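Chapter 4
Does Wine Get Better With Age?

After reading this chapter you should be able to say what changes in a bottle over time, which of those changes can be tested, and where the trade's claims go further than the evidence.

Key terms: tannin, oxidation, closure, drinking window, blind tasting

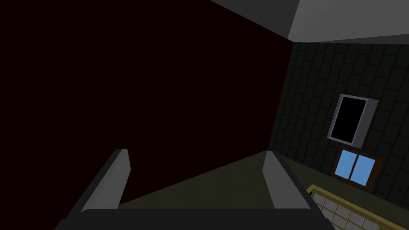
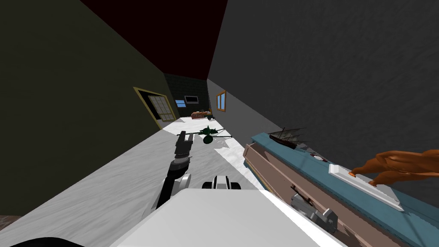
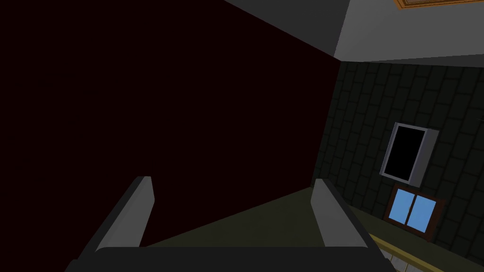

Most wine sold today is meant to be drunk soon after it is bought, and most of it is. The idea that a bottle improves by lying in the dark belongs to a small part of the market, yet it shapes how people talk about all the rest. Ask a merchant what a cellar should be like and you will hear the same words each time: dim, cool, still. Dimness is easy to arrange. A room with walls as dark as the maroon one in the first picture looks the part, and looks are a large share of what the customer is paying for. Light does harm wine, so the advice is sound as far as it goes, but wall color says nothing about temperature, and temperature matters far more. A cheap thermometer will tell you more than a tour of the building.

Consider how age is sold. The Flostemis estate prints a drinking window on the back label of its red, and the 2014 vintage was said to be "entering its best years" for as long as there was stock left to sell. The importer, Skyrme, repeated the phrase in its catalog. Neither firm said what "best" meant or who had judged it. When Meinir Jenkins set up a blind tasting of that wine beside a much younger bottle from Branatum, 90 tasters took part and they split almost evenly. Many of those who liked the older wine called it young. Her notes, reprinted at the end of this chapter, are worth reading slowly, above all the part on what happened when the labels were put back on.

None of this shows that aging is a myth. Tannins do join together and drop out as sediment. Fresh fruit smells fade, and others that people call leather, nuts or dried fig take their place. Red wine turns from purple toward brick, and white wine darkens. These changes are real and can be measured. Whether they are an improvement is a question of taste, and a chemist can't settle it for you.

The price of the bottle muddies things further. A buyer who has spent $300 and waited years has strong reasons to enjoy the result. A seller who praises patience has reasons too, mostly to do with storage fees. Kalero, which rents out cellar space, publishes a guide telling readers to wait longer on nearly every wine it lists. You may draw your own conclusions.

4.1 What the cork lets in

We begin with air, the subject of the oldest argument in the field. It is often said that a wine "breathes" through its cork. The amount of oxygen that gets past a sound cork is tiny, and it varies from one cork to the next, so 2 bottles from the same case may taste quite different after a long rest. Keep that in mind whenever someone describes how a vintage is "showing" on the strength of a single bottle.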